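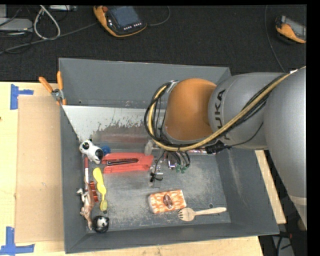

Equipment Planning Engineer, Robotic Picking
Skondale — Jorkow site
Posted May 16, 2022

Skondale is hiring an equipment planning engineer for its robotic picking group. The position covers specification, budgeting and purchase of arms, end-of-arm tooling, bins and spare parts for the test cells at Jorkow. It is a full-time, on-site position and reports to the head of engineering.

The group tests picking of mixed small items from open bins: toys, staplers, brushes, packets and similar goods. Wear on bins, hoses and cables is a recurring cost. At present it is paid for out of general lab funds and is poorly tracked. The first task of the new hire is to put it on a proper footing.

Duties

Prepare the annual equipment budget and the replacement schedule for arms, controllers and teach pendants.
Write purchase specifications for grippers, vacuum fittings, hoses and cable dress packs.
Obtain and compare quotes. Orders over $800 require two written quotes; orders over $2,450 also require a signed specification.
Maintain the parts list and set minimum stock levels. The current list has 300 line items, many of them without a supplier number.
Plan floor space, power and compressed air for the Horeta cell — delivery is set for December.
Record bin and tooling wear and convert it to a yearly cost per cell.

Required

Degree in mechanical, electrical or industrial engineering, or equivalent shop experience.
Experience buying or specifying automation equipment.
Able to read pneumatic and electrical drawings.
Good working knowledge of spreadsheets, including lookups and linked sheets.

Useful

Operation of industrial arms from a teach pendant. Prior work with service contracts. Some knowledge of machine safety standards, mainly guarding and emergency stops.

Terms

Permanent contract after a trial period. Day shift. Travel to the Laskowska warehouse is needed during acceptance tests — mileage is paid. Safety shoes are supplied.

To apply

Send a resume and one sample of a specification or cost comparison you have written, with prices removed if needed. Applications are read in the order received and the posting stays up until the position is filled. Mark the application "Equipment Planning, Jorkow."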